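Holding Paper Together: A Conversation with a Records Conservator

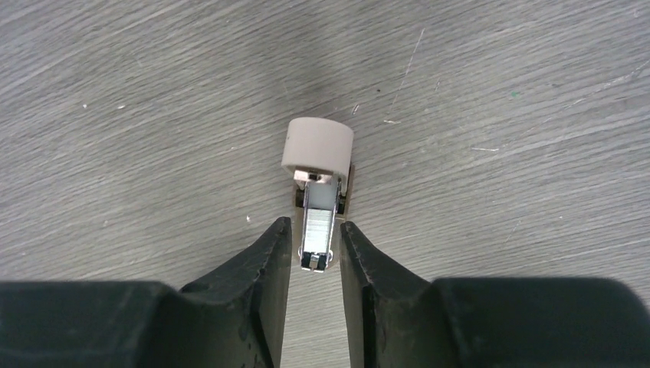
The conservator who runs the paper bench at the Medden county archive has spent 14 years removing fasteners from documents. She agreed to discuss the work on condition that the questions stay with method.

Most of the collection arrives in bundles of up to 70 sheets, held by steel staples or pins. Corrosion is the main concern. "Plain steel rusts where it touches the paper," she said. "At high humidity the stain goes through several sheets, and the fibers around the leg turn brittle. You lift the staple and a ring of paper comes with it."

Her procedure is slow. The legs are raised from the back with a thin spatula over a strip of polyester film, then the crown is eased out from the front. Claw removers are not allowed on anything older than the building. "They pull on both sides at once. On a new invoice that's fine."

A trained assistant can clear almost 200 staples in a morning if the paper is sound. The Derkent land files, stored for decades in a basement, went at a fraction of that rate.

Once the metal is out, the sheets are kept in order inside a folded sheet of alkaline paper. Where a bundle has to stay physically joined, she uses a stainless steel clip over a paper guard, or sews it through the existing holes with linen thread.

Asked about stapleless binders, she was cautious. "The crimped kind holds a few sheets and lets go when they're handled. The kind that cuts a tongue removes paper. I don't use either on records."

The next group is the Rolland mill correspondence, due on the bench in December. It has been pinned in 2 places per letter.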